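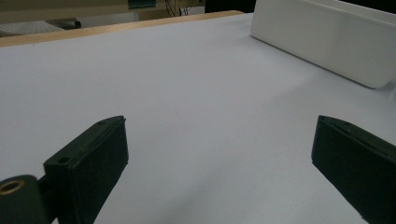 Ticket subject: Left hand gripper loses its zero during visitor demo
Opened by: Shalini Sisodia
Site: Mimbridge, demo room
Product: Istum hand-held pair, recording through Cultiria
Opened: 8 April 2024
Priority: I put High, sorry, you'll see why

Hi all! So we had our open day this morning and the hand-held pair was the big draw (of course it was, people love anything they can pick up and squeeze). The idea was simple. A visitor takes a gripper, I take the other, we move a few everyday things from one side of the table to the other, and the recording plays back on the screen with the jaw opening drawn as a little line underneath. Worked great in rehearsal. Worked great for the first group too.

Then the second group came in and the line for the left gripper started drifting. Jaws fully open, the line says fully open. Squeeze, let go, jaws fully open again, and now the line sits a bit lower. A few more squeezes and Cultiria thinks the thing is half shut when it's wide open in my hand. The right one behaved the whole time.

What I tried, in order, between groups:

Closed Cultiria and opened it again. Drift was gone for a minute and then came right back.

Unplugged the left gripper, counted to 15, plugged it back in. Same deal.

Swapped the cables left for right. The problem stayed with the left gripper, so I'm pretty sure it isn't the cable.

Ran the zero routine from the menu with the jaws open and nothing between them. This one helped! It held for the whole third group, and then a very enthusiastic kid gave it a good hard squeeze around the storage bin and off it went again.

Checked the finger pads for wobble. They feel solid. I didn't take any screws out because I had a line of people waiting and no wish to be crawling under a table in front of them.

By the last group I had it down to a routine: zero, demo, zero, demo, smile. The objects for that one were the white plastic bin and the lime-green phone case. The bin is the one that sets it off the most. You have to squeeze pretty firmly or it swings around on you, and visitors go firmer than I do. The phone case I can lift all day long without the line moving at all.

I've saved the session logs under "Rawat visit" (the group from Rawat was the one where I first spotted the drift, so look there first). I'd love to have this sorted before the next demo, please and thank you. Also if there's a way to hide that line on the visitor screen, tell me, because one gentleman asked me about it four separate ways and I was running out of answers.

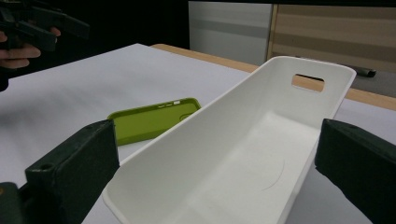
Alistair Morrison: Thanks Shalini, that's a really useful write-up. The cable swap saves me a question. My guess is the small set screw on the encoder shaft, inside the housing on the left unit. When it backs out a little, the shaft can slip under a hard squeeze and stay put under a light one, and that would fit your bin and your phone case. Could you power it down, take off the back cover (2 mm hex key), and tell me if that screw turns freely? Please don't tighten it yet. As for the line, go to View, then Presenter, and untick Jaw trace. It keeps recording, it just doesn't show.

Shalini again. OK, cover's off, and yes, it turns with hardly any push at all! I looked at the right one to compare and that screw won't budge. Do I just snug it down, or does it want threadlock? We have the blue kind in the drawer. Found the Jaw trace box too, thank you, I'm a little embarrassed at how easy that was.

Alistair Morrison: Blue is fine, a tiny drop. Close the jaws fully, tighten until it stops, then leave it overnight before you squeeze anything. Run the full calibration afterward and not the quick zero. If you could do a bunch of firm squeezes on the bin and send me the log, I'll compare it with the Rawat one.

Shalini here, next day. Screw is in, threadlock had its night's rest, full calibration went through on the second try (on the first one I'd left the jaws a hair open, my fault). I did 36 firm squeezes on the bin, and I mean firm, my hand is feeling it. The line came back to the top every time. Log is attached as "bin squeeze after fix."

I'm leaving the ticket open for now if that's OK with you. We have a school group of 6 coming through and I'd like to see it survive them first. Could somebody add the screw check to the setup sheet? The copy taped up in our room is from January and it only mentions the pads.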